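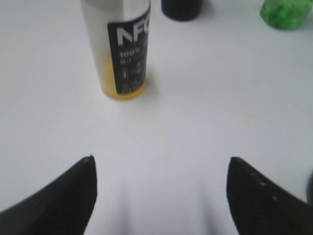

Bottle with a little left in the bottom, on a white table.

Kitchen > Leftovers & Odds > Last Inches

Posted in October by the Mudden kitchen desk

Every refrigerator door is a retirement home for bottles with two swallows left in them. Finishing one would mean rinsing it, so back it goes.

Start with juice. Freeze the last of it in an ice cube tray and drop the cubes into seltzer, or use a splash to loosen the brown bits in a skillet after pork chops. Apple and orange both behave well. Grape will turn your gravy the color of a bruise, but it tastes fine.

Mustard jars make their own salad dressing. Add oil, vinegar and salt, put the lid on tight and shake. Check the lid again before you shake. I repainted a ceiling over this.

Honey that has gone solid wants a bowl of warm tap water and 3 patient changes of it. Skip the microwave if the bottle is plastic, unless you enjoy a bottle shaped like a sock.

Ketchup can be swished with a spoonful of water and tipped into chili. Soy sauce needs no help from anyone.

Pick one night for all this. Ours is Wednesday, and dinner is brown.

We use cookies on this site, the boring kind. Accept / Manage choices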